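Notebook, soft furnishings bench
February, page 18, after lunch

Bedroom day! I have been looking forward to this one since we finished the kitchen shelves at Brundale. We had the small bedroom at Oststead for the whole afternoon, and the job was bedding and cushions: making up, stripping, swapping pillows, putting everything back so the bed looks like somebody wants to sleep in it. Writing it up now while it's fresh, before I forget which cover did what.

The mustard stuff first, as it was the star of the day. I love this color. It has enough brown in it that it doesn't shout, and next to tan and cream it looks as if it was picked on purpose (it wasn't, it came out of the Hiditley box with everything else). The weave is fine but you can feel it under your thumb, and that little bit of texture helps a lot when you're pinching a corner and lifting. Smooth cotton slides. This doesn't slide nearly as much. If we order more covers I'd like them all in this kind of weave, color up for discussion.

Things I want to remember about cushions:

Lift by a corner and the filling runs away from you to the far end. Fine for moving it a short way, bad for placing it, because it lands lopsided and then you have to plump it. Lift by the middle of an edge and it hangs much more evenly. Plumping is its own skill, by the way. I spent far too long on one cushion and enjoyed every minute.

The brown striped bedcover turned out to be a great choice for checking our work. Fine stripes show every wrinkle and every bit of twist. On a plain cover you can fool yourself that it's straight, and on stripes you can't, you just walk round to the foot of the bed and look. I pulled it square, stood back, saw the lines drifting off toward the wall, pulled again. Third go was good. I'd be happy to use stripes for all the bed-making from here on. 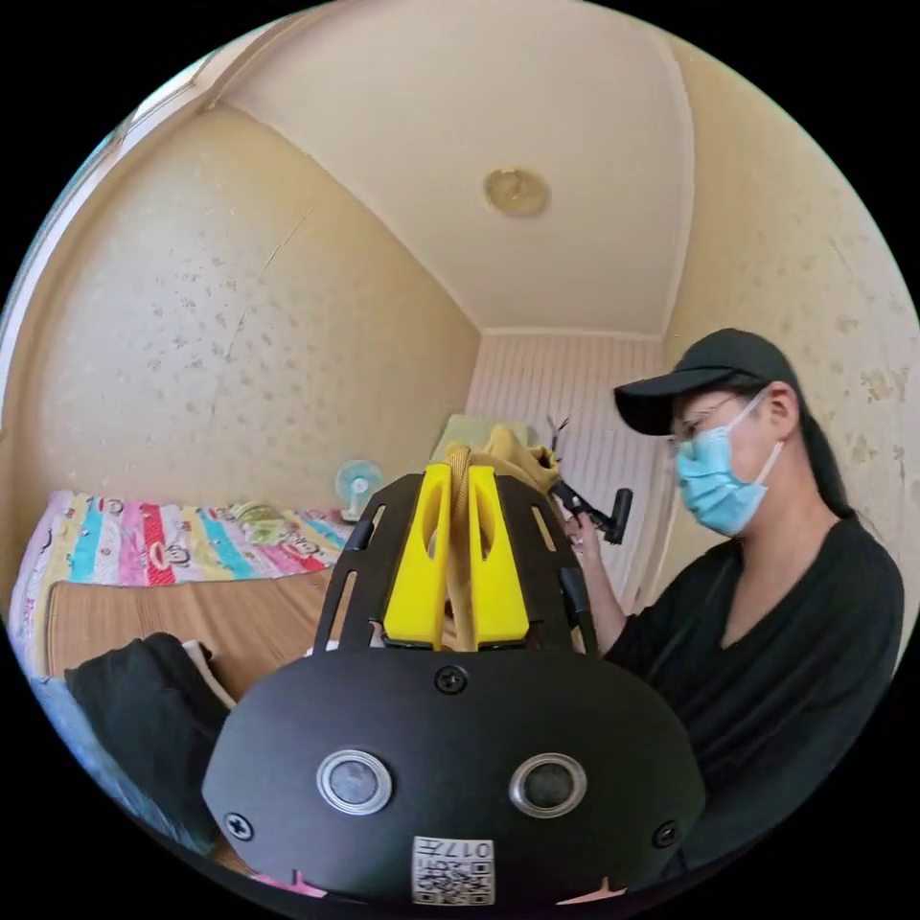
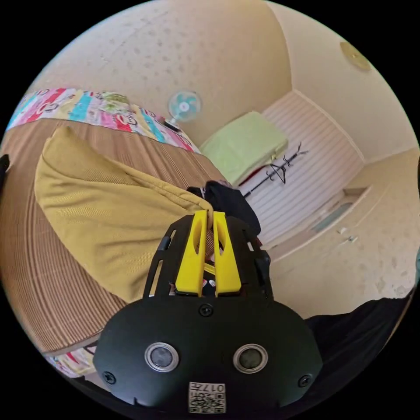 Mustard fabric in both; the second has the big cushion on the striped bedcover, with the bright patterned blanket behind it.

The patterned blanket is a joy. Pink, red, turquoise, yellow, everything at once, blocks and stripes and little cartoonish bits all over. It cheers the whole room up. For folding it's trickier than the striped one, since the pattern is so busy that you lose track of where the edges are. What worked for me was ignoring the pattern completely and finding two corners by feel, then walking them together. Half, half again, then thirds the long way. It makes a neat block that sits nicely on a shelf. I also tried rolling it, which is quicker, but the roll opened up again as soon as I let go of it, so folding wins for now.

Room notes. It's a small room and the bed takes up a good share of it, so you do a lot of the work leaning in from one side. Two people is plenty. We kept bumping elbows at first and then fell into a rhythm, one on the cushions and the other on the covers, swapping over when somebody got bored. I'd like to try moving the bed out from the wall by a hand's width next time, to give the far edge somewhere to hang. Tucking in on that side was the slowest part of the whole afternoon.

We got through 20 full rounds, strip to finished bed. I had hoped for 18, so I'm very pleased. The first few were messy and I'd leave those out of any comparison. From round 9 on you can tell we had stopped thinking about it.

Nägeli sheets: didn't get to them. They're still folded in the bag, shelf tag 1268, bottom shelf on the left as you come into the store. If someone needs them before I do, go ahead, but please write it on the tag.

To do
- wash the mustard covers before the next session (cold, inside out)
- find a second cushion of the same size, I want to try a matching pair at the head of the bed
- measure the striped cover properly, I think it's wider than the tag says
- ask about a small bench or a chair for stacking things on, we were running out of places to put folded blankets
- pillowcases! Haven't touched them yet and I have ideas about the inside-out method, where you put your hands in, grab the pillow by its corners and flip the case down over it

Packed up and out by 5:40. Left the bed made, mustard cushion on top. Pillowcases next.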